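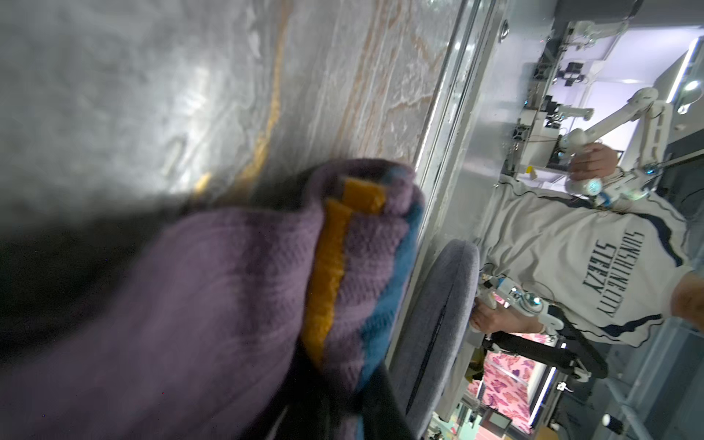 Purple knit with yellow-orange stripe and teal edge band, at the marble-top table

Folding and Finishing Assistant (part-time), Heslow Knit Room, Josden

Heslow is hiring two part-time assistants for the folding and finishing room at our Josden building. We sell knitted throws, scarves and blankets under the Wuisan name, and every piece is checked, folded and banded by hand before it goes to the stockroom. We have 2,000 pieces to get through before the fall orders go out in September, and the work continues after that.

What you will do

Take knits out of the bins and lay them flat on the table, right side down. Look over the edges and stripes for pulled stitches, dropped loops and loose yarn ends. Trim or tuck what you can and put the rest in the repair bin with a tag. Fold to the size on the card. Striped pieces are folded so the stripe lands on the outside and runs straight. Band, label and stack by color.

You will also keep the table and the floor near it clear of lint. The tabletop gets wiped at the start of the shift and again after lunch. Lint and dust collect in the grooves of metal frames, and those need a dry brush first and then a damp cloth. Please do not use spray cleaner near the knits.

Heavy ribbed knits do not fold like towels. They stretch if you lift them by one corner and they spring open if you fold too tight. You will be shown how to do it and given time to practice on seconds before you handle stock.
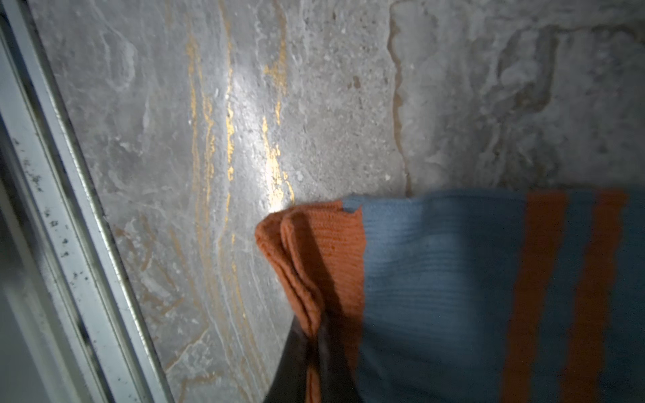

Gray marbled stone with gold veining, silver metal frame at left

What we are looking for

No experience needed. If you have worked in a laundry, a fabric store or retail folding, say so. You should be able to tell close colors apart (our teal and our blue are often mixed up) and be comfortable working with wool and wool blends. You can sit or stand for most of the day. Bins weigh more when full than they look and we ask people to slide them, not carry them.

No rings or bracelets while handling knits. Short or smooth nails. Wear what you like otherwise.

Hours and pay

Day shift, 5 days a week to start, dropping to three after the fall orders ship. Pay is $187 per day, paid every other Friday. Paid lunch break. Staff can buy seconds at cost.

Training is on your first two shifts and is paid at the full rate.

How to apply

Send a short note with your name, a phone number and when you could start to Hafiz Lau, finishing room lead, at the Heslow front desk, or drop it off in person. A resume is fine but not required. People who applied for the Astska stockroom job last year are welcome to apply again.

Applications close Tuesday, February 20, 2018. We will call everyone we would like to meet, and the visit includes folding a few pieces at the table.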